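Rental Turnover in Wultlow: What the Lease Length Tells a Buyer

Small landlords in Wultlow tend to price a building on its current rent. The lease terms get less attention, and they often decide the result. Of the 69 duplexes sold in the Sial district last year, 25 had at least one tenant on a month-to-month agreement at closing.

A month-to-month unit can be repriced sooner. It can also stand empty sooner – a vacant unit in Sial costs its owner nearly $1,000 a month in lost rent.
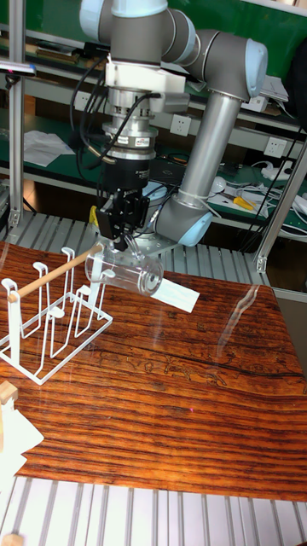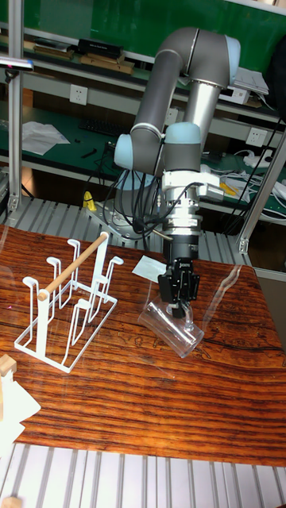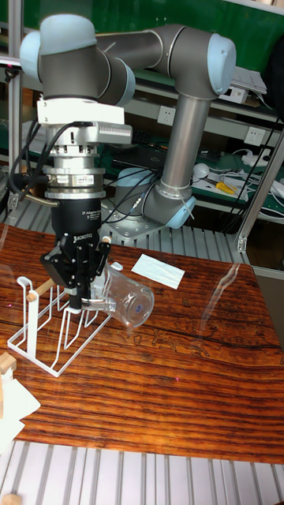 Buyers should ask for signed leases before the inspection period ends, along with a deposit ledger for each unit. Areo, the listing service most local agents use, shows rent but leaves out the expiration date. Cisturar, a smaller service, has carried both since April.

Lenders treat the matter unevenly. Three months of paid rent receipts will satisfy some of them. Others discount the income from any unit without a written term, and the loan amount drops with it.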